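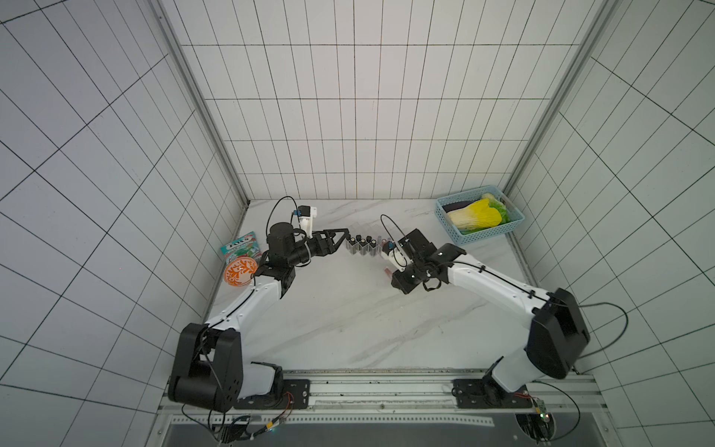

Spent the morning sorting my toiletries, which is how I know I own 11 lip balms and no toothpaste.

The rule was simple. Everything small goes in the clear acrylic tray, everything expired goes in the bin. I lasted nine minutes before I began making exceptions.

White marble pattern with grey veins is a lovely background for cosmetics, by the way. It makes a half-used Hirnura hand cream look like an investment.
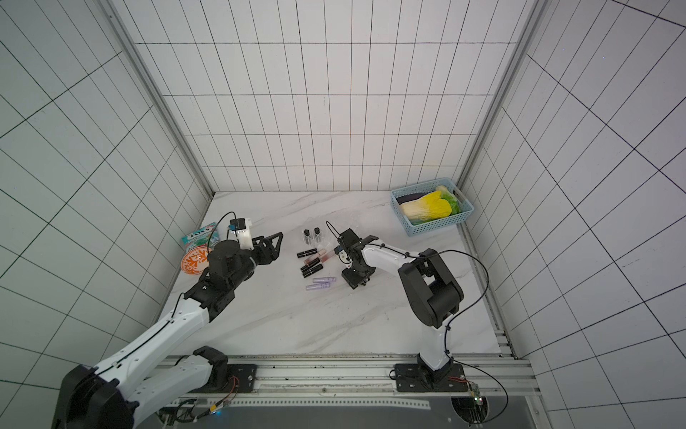
Anyway, the hand cream stays. So does the Givano face mist I bought in Bragança for a sunburn that had cleared up by the time I found the shop.

Little bottles are the real trouble. Too small to be useful, too nice to throw out, and they fall over if you so much as breathe near the tray.

Yes, the vegetables live in the corner. Blue basket with holes in it, napa cabbage on top. They share a worktop with the cosmetics and so far nobody has moisturised with the wrong one.
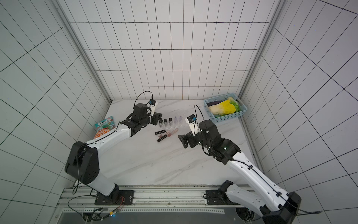 Update, 10 am: small dark bottles on the left of the tray, anything with a lid I can't open on the right. I give this system until April.

Prevudari do a drawer divider for this sort of thing. I looked it up - 87 quid. I'll carry on with the tray, thanks. 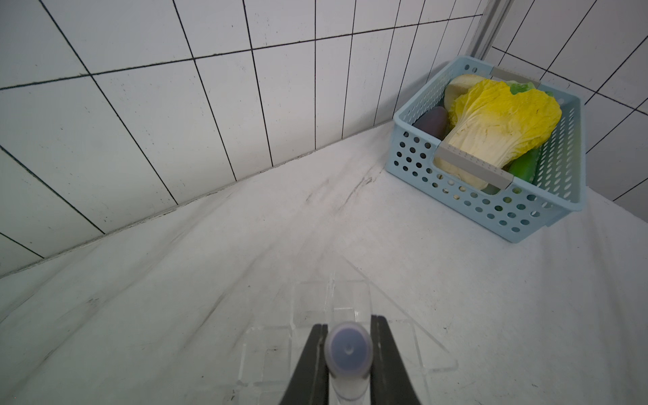

Reply from a follower: Lie the little bottles down flat, labels up. Mine haven't toppled since. And eat that cabbage before you buy another lip balm.

Fine. Soup tonight, then.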